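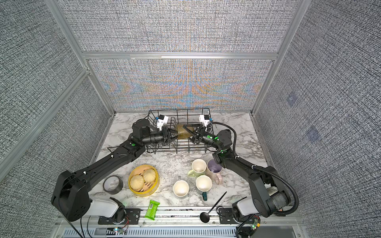 Reading time: 2 min

Herbal Health, week 2. Handout to go with the lecture, Tue 28 August
Danylo Tkachuk

Topic: valerian and sleep. Read before the seminar, bring questions.

What it is. Valeriana officinalis, tall perennial, pinkish or white flowers. The part used is the root (and rhizome). Smells awful when dried, old socks, mostly from isovaleric acid. Sold as tea, tincture, capsules.

What people take it for. Trouble falling asleep, mainly. Also nerves, restlessness. Long history of use in Europe, which tells us people liked it, doesn't tell us it works. Keep those two apart in your essays please, last year's were bad for this.

How it might work. Valerenic acid seems to act on GABA-A receptors, at least in lab studies. GABA = calming signal in the brain, same general system that many sleep drugs act on. But lab dish is not a person. We don't know how much gets to the brain after a cup of tea.

Evidence so far. Mixed. Some trials find people say they sleep better, others find no difference from placebo. Problems you will see again and again:
– small groups
– different extracts, different doses, so hard to pool
– "did you sleep well?" is a soft measure
– the smell. Hard to make a placebo that stinks the same, so blinding can fail

Worked case for class: the Luswood trial (made up numbers on the sheet are mine, don't cite it). 60 adults, poor sleepers, half on root extract, half on placebo, sleep diary every morning. Diary scores went up in both groups. Ask yourself why both. Then ask what you'd want to know before you beleive the gap between them. 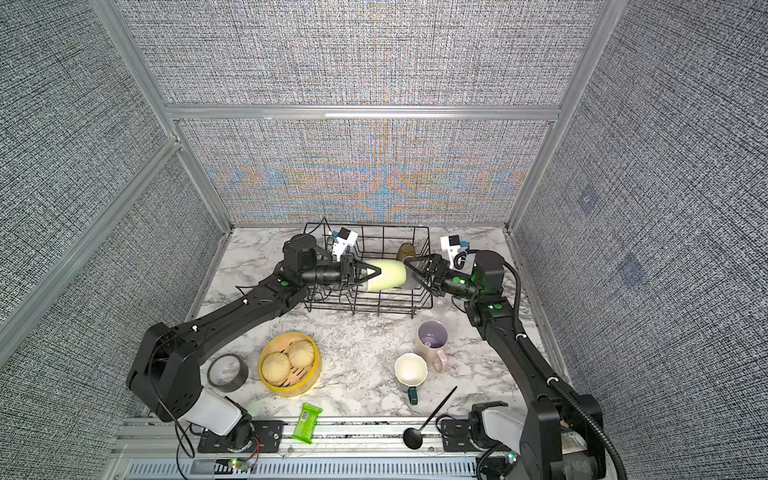

Safety. Usually mild stuff – headache, upset stomach, vivid dreams, groggy in the morning. Don't mix with alcohol, sedatives or sleeping pills. Pregnant or breastfeeding: not enough data, so advice is to avoid. Rare reports of liver trouble, cause often unclear as people were taking other products too. Anyone having surgery should tell the doctor what herbs they take, all of them.

Labels. A supplement in the US doesn't need to be shown to work before it goes on sale. Strength varies from bottle to bottle. "Natural" on the front means very little. Look for the species name, the plant part, the amount per capsule and whether an outside lab tested it.

For the seminar: find 2 trials on valerian, one for and one against. Write down group size, dose, how long, what was measured. One page is plenty. Zhuravel group goes first, Cleker group second.

The essay (due November) can be on any herb from the list exept this one. Limit is 4000 words incl. references – I do check.

Next week: chamomile, then peppermint oil if theres time.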